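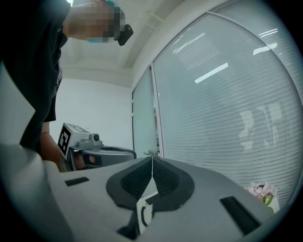
Department of Automation and Handling Systems, Drullitstead Technical College

Chapter 6
Teaching by Hand

In the earlier chapters every movement was written as code. We now leave this way for a while. In this chapter a person does the task, and the robot learns from the record of it.

There are two common ways to give such a record. In the first, the operator steers the robot from a distance, as in the Kekana exercises of Chapter 5. In the second, the operator holds the gripper in the hand and works at an ordinary desk, with a telephone or a card holder on it. The printed square marker on each gripper must stay in view – without it the position is easily lost.

One such record is called a demonstration. For the Oneck task in section 6.3 we recorded 232 demonstrations and kept almost all. Move at an even speed, and open the fingers fully before you come near the object.

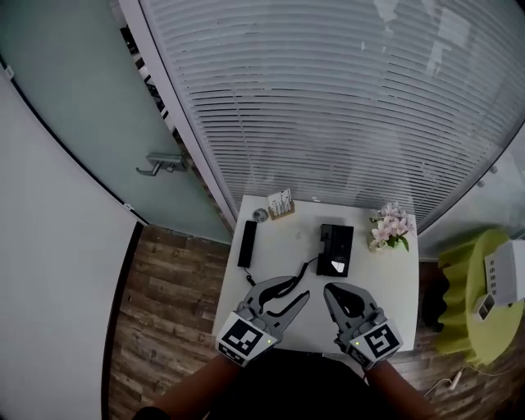
Emmett Whitfield has objected that an even speed is the wrong advice for beginners, who should first learn where to slow down. We return to his objection in section 6.4, where the same task is recorded at two speeds and the labour of each is compared.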